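Okau: A Keyboard Cell on a Student Budget
Final project report, equipment and planning section
Team members: Florian Barbier, Annick Baudry

1. What we were asked to do

The assignment was to plan a small robot station that could handle office equipment on a tabletop, and to plan it the way a company would, with a purchase list, a budget and a justification for every line. We named the project Okau on the first Monday, which took most of the session and was the last decision we made that cost nothing.

The department already had the arm and a two-finger gripper with a camera at the wrist. Everything else had to be bought, borrowed or given up. We had 288 dollars. The course handout called this "a realistic constraint," and we can report that it felt very real.

Florian handled purchasing and the spreadsheet. Annick handled the arm, the setup and the part where somebody has to read the manual. We both wrote this report, and where we disagree we have tried to say so.

2. The first list

Our first purchase list had nine lines and came to more than twice the budget. It included a second camera on a stand, a light panel, a machined mounting plate, spare fingers, a cable chain, a proper photo backdrop with its own frame, a keyboard, a numeric keypad and something called a compliance adapter, which Florian had read about the night before and was very keen on.

We sent the list to two suppliers. Stillus answered the same afternoon with a quote that was polite, complete and impossible. Diser answered a week later and asked whether we were a business. By then it was March and we had stopped waiting for replies as a method of project management.

The useful part of this exercise was that it made us put a reason next to each line. Some of the reasons were good. The reason next to the light panel was "better light," and Annick asked better than what. We hadn't turned the arm on yet.

3. Setting up with what we had

So we did it in the wrong order and set up the station first. We took a white table and hung a big white cloth behind it, so that the wrist camera wouldn't spend its time looking at the rest of the room. The cloth was never ironed. We had a discussion about ironing it, with numbers, and the numbers said no.
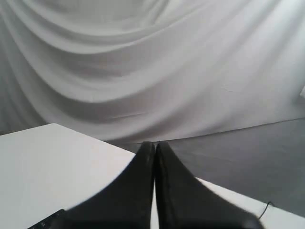
We then went back to the list and asked what each item would change about the pictures we were getting from the wrist. The framed backdrop went first. Folds in a cloth are gray on white, and everything we cared about was black on white, so we couldn't come up with a sentence that defended the money. The light panel went next. The room light was soft and even enough that we could read key labels in the wrist images, and that was the only test we had written down for it.

The second camera was harder to give up. A wrist camera sees what the gripper is pointed at, and it also sees a great deal of gripper. The fingers sit in the lower middle of every picture and hide whatever is under them. Florian argued that this alone justified the second view. Annick argued that the arm can be moved, and that moving it is free. We moved it to "second phase," a part of the spreadsheet from which no item has yet returned.

4. Choosing the keyboard

We would have liked to skip this section. We spent more time on the keyboard than on anything else we planned to buy, and we ended up with the most ordinary one on offer.

The first candidate was a compact model from a brand called Mạch. It was attractive, it was small, and the key labels were dark gray on a slightly darker gray. A person who types by touch would love it. A camera does not type by touch. We then looked at white keyboards and noticed, fairly late in the conversation, that our table was white.

That left black with pale lettering, full layout. The requirement we wrote in the end was short: the body must stand out from the table, and the labels at the corner must be readable even if the corner is all the camera gets. The Esc and Tab keys turned out to be our favorites here. They sit near the edge and they have words on them.

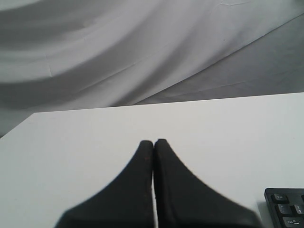
5. Fingers, and whether to replace them

The department's fingers are black, broad at the base and narrow at the tips. They are also a little marked up, with small brownish specks. Florian's first list had a replacement pair on it, because new equipment looks good in a report.

We asked what the replacement would do that these don't. For the work in our plan, the fingers stay closed and act as one blunt pointer. In that role, cosmetic marks don't matter, and the width of the closed tips matters a lot. A keyboard is a crowded place. We planned for positions over the letter keys and the number row, and we planned for the keyboard to be turned on the table, so that we would not be buying our way around a problem that a quarter turn would show us for free.

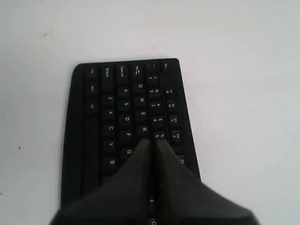 Figure 3. Closed fingers at the keyboard, which is turned so that its rows run down the picture.

What this view taught us about the budget is that coverage is the real cost. With the fingers down, a good part of the board is hidden, including the end of the space bar. Any software we write has to remember what was there before the gripper arrived. We had put zero hours against that in the plan. We now have 200 in the "second phase" column, a figure Florian calls cautious and Annick calls a semester.

The compliance adapter was cut in the same meeting. Neither of us could explain it to the other without looking it up.

6. The revised list

After all of this, the list had four lines:

Keyboard, black, full size, pale lettering
Mounting plate, cut from stock in the school shop
Cable clips
Contingency

The contingency line is the one we're proudest of and the one our reviewers liked least. They wanted to know what it was for. We said that if we knew, it would have its own line. This did not go over as well as we'd hoped.

The cable clips cost almost nothing and have their place on the list because Annick put them there three times after Florian deleted them twice.

7. Planning the table space

One thing missing from the first plan was the table itself. We had listed what would go on it and never where. For the next version we would mark a parking position for the keyboard at the lower right of the wrist view and leave the rest of the surface bare, so that a second item can be brought in later without redoing the layout. The bare part looks wasteful until you remember that the arm has to go somewhere.

We also want the starting position written down, with the fingers closed and pointed at open table. Florian suggested buying a printed mat with a grid for this. Annick suggested tape. Tape is in the revised plan, charged to contingency, so the line has a use after all. 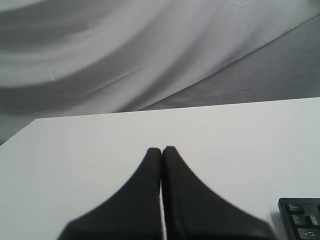
8. What we would do differently

Set up the station before writing the purchase list. We'd have saved two quotes and one argument about ironing.

Write the test before the item. If the test for a light is "can we read the label," then the label decides, and you can stop browsing.

Put hours in the same spreadsheet as dollars. Ours had them in separate files with separate owners, and the files did not speak to each other until the week the report was due.

Florian would still buy the second camera. Annick would still like to see the sentence that justifies it. The draft of that sentence is in the shared folder and currently ends in a comma.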